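Hosen falten, aber richtig
Sprechnotizen für den Wäscheabend in Clullmont, 9. März 2021

(Erst Wasser hinstellen, dann anfangen. Nicht wieder so schnell reden!)

Guten Abend zusammen, schön, dass ihr da seid! Ich rede heute über Hosen. Ja, wirklich, eine halbe Stunde lang nur über Hosen. Beim letzten Mal im November ging es um Spannbettlaken, und danach kamen 16 Mails mit der Frage, wann endlich die Hosen drankommen. Also bitte sehr.

Kurz zu mir: Ich habe lange in der Wäscherei in Nurngate gearbeitet, und in meiner schlimmsten Woche sind da 1.804 Teile über meinen Tisch gegangen. Seitdem falte ich im Schlaf. (Pause, falls jemand lacht.)

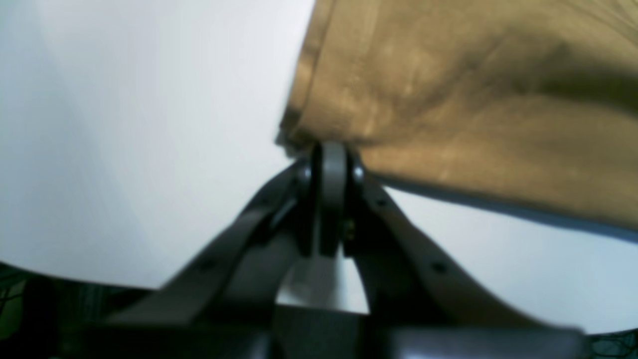

Angefangen habe ich damals mit dem ganz normalen Küchentisch-Falten, also einmal in die Hälfte, nochmal in die Hälfte, ab in den Schrank. Geht auch. Nur sieht man es der Hose am nächsten Morgen eben an, und zwar genau quer überm Knie. Der Fehler passiert fast immer ganz am Anfang: Die Beine liegen nicht sauber aufeinander, und dann faltet man die Schieflage einfach mit.

Deshalb mein erster Schritt: Hose am Bund und am Saum nehmen und der Länge nach glattziehen. Sanft! Bei weichen, leicht flauschigen Stoffen reicht ganz wenig Zug, sonst leiert der Bund aus. (Hier die braune Hose hochhalten und vormachen, langsam, auch für die hinteren Reihen.)

Wer allein ist, klemmt sich den Bund unters Kinn. Zu zweit ist es natürlich viel schöner, einer am Bund, einer am Saum, und dann gemeinsam ablegen.

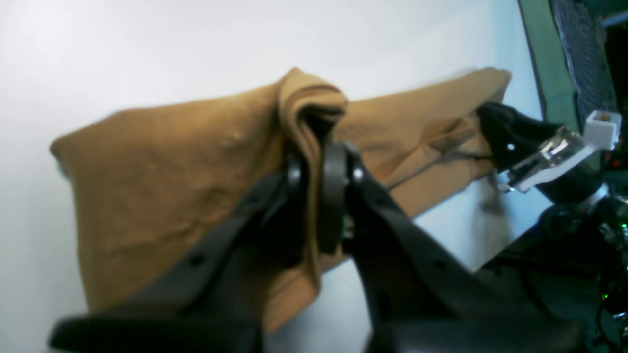 Zu zweit falten endet bei uns immer im Streit, schrieb mir jemand nach dem Lakenabend, weil der eine schon ablegt und der andere noch zieht. Kann ich so unterschreiben! Mein Tipp dazu ist simpel: Wer den Bund hat, gibt das Kommando. Bei »und ab« geht die Hose runter, vorher bewegt sich keiner.

Zweiter Schritt, der Tisch. Hell und glatt ist mir am liebsten, auf einer weißen Platte sehe ich bei einer braunen Hose jede Falte sofort. Tischdecke bitte runternehmen, da rutscht alles mit. (Nachfragen, wer zu Hause auf dem Bett faltet. Hände zählen, freundlich gucken.)
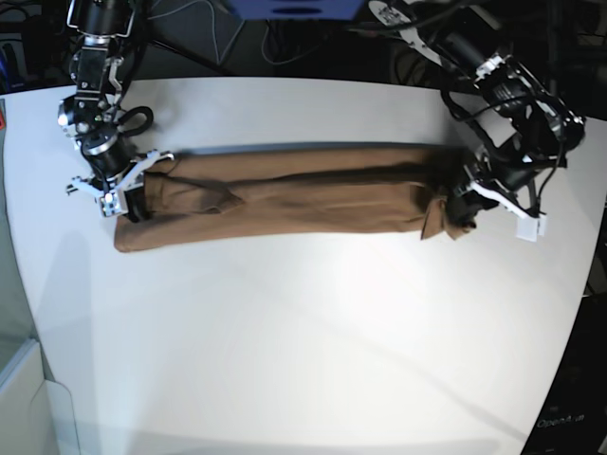

Dann mit der flachen Hand ausstreichen, immer vom Bund zum Saum, und die Taschenbeutel nicht vergessen, die knüllen sich gern innen zusammen. Jetzt erst kommt das Dritteln: Saum ein Drittel hoch, Bund drüber, fertig ist das Päckchen. Mein Rekord liegt bei 13 Sekunden, aber da war der Stoff auch sehr gutmütig.

Zum Schluss die Frage, die sowieso kommt: Nein, ihr braucht kein Faltbrett. Ich hatte eins von Ralar, das steht jetzt im Keller.

(Hosen austeilen, Tische nach vorne schieben. Um halb neun Pause, Kuchen steht im Flur.)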